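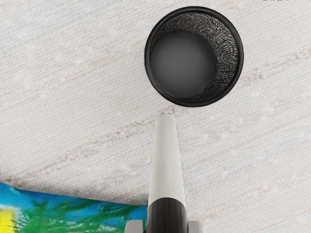

What do you do with a letter that was posted to your house for somebody else, years too late?

You give it back to whoever it belongs to, and if you can't find them you keep it dry and keep asking.

That was my gran's rule anyway, and she'd had a lifetime of other people's post, what with living at 26 Tarnik Road when there was also a Tarnik Lane and a Tarnik Rise and a postman who didn't believe in reading to the end of a line. So when I took over the house I took over the rule as well, along with the damp and the piano.

The letter came in September. Thick cream envelope, very soft at the corners, blue ink. Miss Merja Karppinen, 26 Tarnik Road. No postcode. The stamp had a ferry on it and the postmark was so smudged that I held it up to every lamp in the house and got nothing but a curl that might have been a nine. I'd never heard of her. I put it on the piano and went to work.

I lasted until teatime, which I thought was pretty good going, and then I went next door to ask Mrs Thakur. She's been in the road longer than the lamp posts and she likes to be asked things.

"Karppinen," she said, and she sat down on the stairs to think, with the front door wide open and all the heat going out. "Tall girl. She had your back bedroom. Your gran took lodgers then, before your grandad retired and got under everybody's feet."

"Gran never said."

"Well, she wouldn't. There was a row."

I love a row, especially an old one, so I sat down on the stairs too. Apparently Merja Karppinen had worked at Gromilance, the button factory down by the canal (flats now, of course, with a gym), and she played our piano every evening after her shift. Same tune, over and over, never the whole of it. She'd get to one particular bar and stop and go back. My grandad, who worked nights and was trying to sleep, came down in his vest one evening and shut the lid. Not on her fingers! But near enough to them that she packed her case and was gone by the weekend.

"And your gran didn't speak to him until the clocks changed," said Mrs Thakur, very pleased.

I went home and looked at the piano. I can't play, I should say. I can do the top half of Chopsticks. But I opened the lid and then, I don't know why, I opened the stool as well, which I hadn't done since I was small and kept biscuits in it. Hymn books. A knitting pattern for a balaclava. And under those, two sheets of music in pencil, with M.K. in the corner and a big gap halfway down the second one where there weren't any notes at all.

So that was the bar.

It took me ages to find her. I wrote to the ferry company and they sent me a brochure. I rang a man called Karppinen who sold boats and was nice about it but no relation. In the end it was the woman in the Tamari, the café by the library, who has a cousin who tunes pianos, who knew of a music teacher by that name up the coast, retired, bad hip, still took the odd pupil. Ten minutes on the phone and I had an address.

I drove up with the letter and the music on the passenger seat with the belt over them — I did feel daft about that — and a tin of shortbread. Her flat was number 529, in one of those long blocks facing the sea where every door is the same green. She was tall, Mrs Thakur was right. White plait, enormous slippers.

She read the envelope and put it in her cardigan pocket without opening it.

"My brother's writing," she said. "He is a slow man." Then she saw the pencil sheets and made a noise like somebody sitting down in a cold bath.

She had an upright against the far wall with a cat asleep on it. She moved the cat. She played the first page and most of the second, and it was a lovely thing, a bit like walking downhill, and when she got to the gap I held my breath. She stopped. She went back four bars and came at it again, and stopped again.

"No," she said. "Still no."

"Never mind," I said.

"I don't mind. Is he living, the man in the vest?"

I said no, he'd died when I was at school, and she nodded and played it from the top, louder, and the cat went under the settee. Then we had the shortbread.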